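Visit report: handling practice for soft produce, Skultirska site

The January visit covered the working rules for hand-held grippers on fruit. Two operators share one table and one plate.

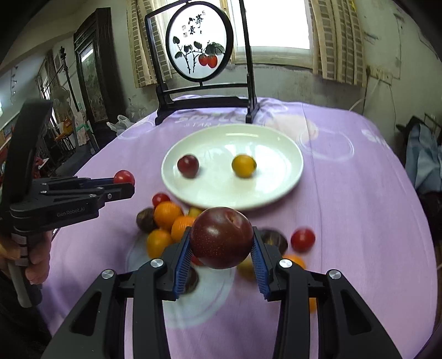 Report by Gisela Ostermann, Weltow

The site rule allows one item per grip, held across its widest part by the ribbed pads. Pads are wiped every 16 grips and replaced when the ribs flatten. Wolfram Pfeiffer keeps the pad log and showed us 84 entries, all initialed.

Right of way over the plate goes to whoever is already above the rim.
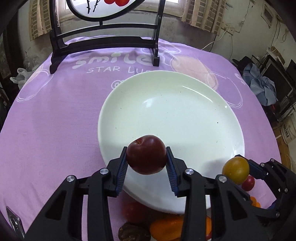
The second operator holds position until the first set of jaws has cleared. Dropped items are set aside and recorded under a separate code. We asked for the code list in writing; Kramer will send it to Prestevau.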